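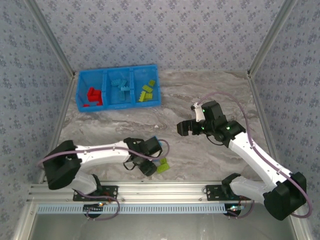

Brellimico bench notes
20 September 2019
Posted by Intan Kusuma

Search this notebook

Long one today, get a coffee. Mostly planner stuff, with a detour into the grasp detector that ate the time before lunch.

Where I left things: the two-arm brick sort runs fine as long as only one arm is doing anything interesting. As soon as both want to be over the middle of the table, the planner gets shy. It grants the shared zone to whichever arm asked first, and the other one sits there holding its pose until the zone is released. Safe, sure, but painfully slow, and it was never meant to be permanent (I wrote that lock in August as a stopgap and then of course built everything else on top of it).

So I ripped the lock out of the Prembridge branch and put in time-stamped reservations. Each arm now publishes the path it plans to sweep, chopped into slices, and the other arm plans around those slices in space and time. The idle arm can creep in with its jaws already open while the first one is still going down on a brick. I love watching this! It looks like two people clearing a table who've lived together for years.

Slice length matters way more than I expected. I began at 90 ms and the planner spent all its effort checking slices against each other. Going coarser made it quick but fat – every reservation swelled up into a huge blob and we were back to waiting in line. I ended up letting the slice length depend on joint speed, long when the arm is crawling and short when it's moving. The code is ugly but it's all in one function, so please don't "clean it up" until I've written tests.

Planner timeout is now 900 ms. If it can't find a path in that, the arm holds and asks again. Wijaya wanted it to back off to home instead, and I tried it, and it causes this silly dance where both arms retreat, both come forward, both retreat. Hold and retry it is.

OK, the detector detour. The yellow-green bricks are the problem children. Red is easy, light blue is mostly easy (it helps that the tabletop is gray and white, though the veins in the marble pattern still throw up a false edge now and then). Yellow-green kept getting a decent box and a terrible angle. I blamed the lighting, then I blamed the color threshold, and then I finally printed the raw angles and found that I was averaging them wrong across the wraparound. A brick at just under a half turn and a brick at just over zero got averaged to sideways. Classic. I have made this exact mistake before and I will make it again. Fix is in, doubled angle then halve after averaging, and there's a comment in capital letters above it.

After the fix I ran 8 single-brick pickups on yellow-green with the left arm and got all of them into the bin. Small sample, I know, I know. Before the fix I was losing about every other one, from memory, I didn't log it properly.

Drop placement is still dumb. The code knows which of the three compartments a color goes to, and that's all it knows. It aims for the center every time, so bricks pile up and the later ones land on top of the earlier ones. I want a height map per compartment, even a really coarse one, so it can pick a low spot. Malturby's depth filter code might be good enough to borrow for this if I can get it to build against our version of everything. Last attempt ended in 4 conflicting copies of the same math library and me going for a walk.

Also for whoever picks this up: the collision model for the cables is still a fat capsule along each arm. It doesn't know about the loop by the wrist. The lavender cables arc out quite a way when the gripper turns, and with the reservations letting the arms work closer together, the old margin feels optimistic. I've bumped the padding on the wrist links only. Costs us a few paths near the bin wall but I sleep better.

To do, in no order:
- tests for the variable slice function
- log the retry count, so we can see who's waiting on whom
- check the angle fix on red and light blue too
- height map for the bin, or at least jitter the drop point
- ask Wijaya whether the rail offset between the two bases was measured or copied off the drawing, it's hard-coded in two files and they disagree in the last digit

Branch is pushed. Config for the right arm still has my debug speed limit in it, take that out before you time anything.

This site uses cookies to remember your login and notebook settings. Accept | Manage preferences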